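3 July 2023 – Garment care, unit 4 notes (folding + finishing)
Tutor: Senthil Thevar. Handout 62, replaces the May one

**Before you fold anything**

- clear the surface, wipe it down, hands clean
- padded top is better than bare wood for athletic fabric, it doesn't slide so much
- check pockets. Tissues!!
- find the waistband first. Everything else gets lined up from there

Shorts are harder than shirts, less shape to them. A pair dropped in a heap tells you nothing about front or back, so look for the elastic – tight little ripples, easy to feel even if you can't see the opening.

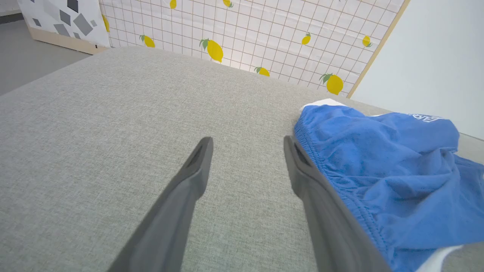
Once you have the band, take a corner in each hand and lift. Let the legs hang. One shake, not five. Lay down flat, front side up, band at the top.

**Smoothing**

Work from the band down to the hems. Palms flat, no pulling sideways (stretches the elastic and it wont go back). Side seams should run straight down the outside. If a seam has wandered to the front, pick up and start over, dont try to nudge it.

Light gray covers show up lint, dark ones hide it. Brush either way.

**Fold**

1. left leg over right, seams together
2. tuck the crotch point in so you've got a rectangle
3. hem up to just below band
4. fold once more if the drawer is shallow

Printed lettering – fold around it if you can. Creases across a print crack it over time, esp. after a hot dryer. Chandrasekhar Achari's point from last class: inside out for the wash, right side out for the drawer. 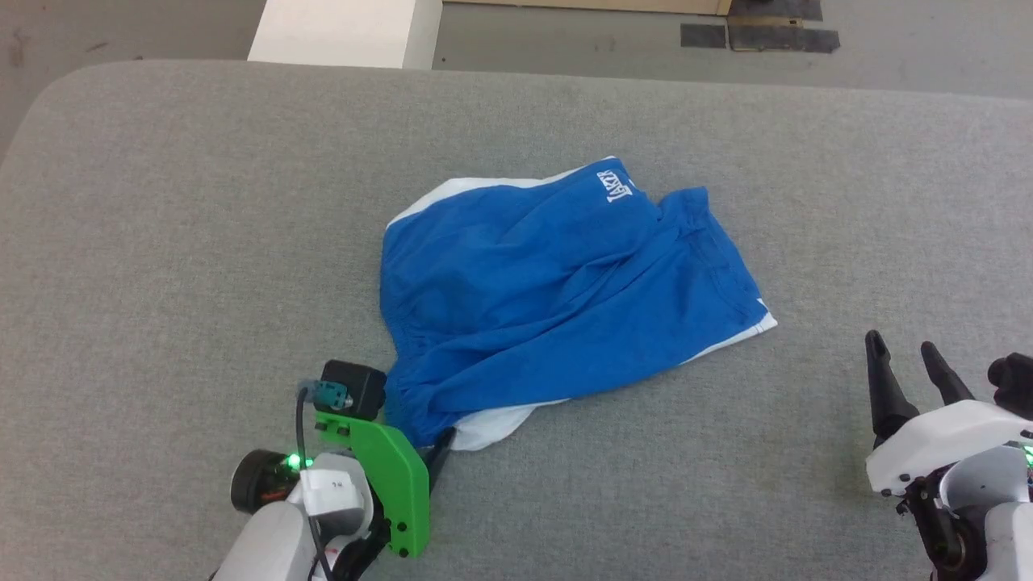
*Fig. 2. Blue shorts with white side panels, before smoothing. Waistband at lower left.*

**Side panels**

Two-color shorts are good practice. Panels should match left and right once it's flat. If you see more white on one side, the garment is twisted at the band. Most common mistake in the May test.

**For next time**

- read the Inden sheet on knits, first page only
- bring one pair of shorts, elastic waist, no zipper
- practice til you can do steps 1–3 without stoping
- room 414, same as before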